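Woltasus Robotics Club – Gripper Safety Check
Bed-making task, Tuesday session
Checked by: Nahom Adugna
Second check: Ailbhe Kinsella

1. Finger tips tight, no cracks. OK
2. Both pivots turn freely through full travel. OK, left one a little stiff at first.
3. Fasteners on linkage arms snug. One was loose – tightened and marked with paint pen.
4. Fingers open fully and stay open when the trigger is let go. OK
5. Pinch points known to everyone handling the tool. Leen was away for the talk and needs it before her turn.
6. Bedding clear of pins, clips and jewelry. OK
7. Floor clear on the side where the operator stands. Shoes moved.
8. Lighting good enough to see the fingers. Marginal. Bring the second lamp.

Comment on item 4: start every run with the fingers open and pointed at the cover, away from your other hand. Do not close on fabric until your partner says ready.

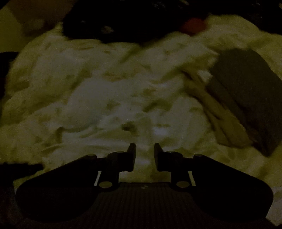 Mudassar Sandhu asked whether item 8 should be a fail, as he finds it hard to judge the gap between the fingers when the lamp is off. He would also like the light checked before the tool is picked up.

Agreed on the order. Lighting moves up to item 1 on the next sheet. It stays marginal for this session, and runs are limited to 17 until the lamp is in.

Still open:
– Pinch point talk for Leen Awad
– Second lamp
– Recheck the left pivot after 100 cycles

Sheet goes in the Umthorpe binder.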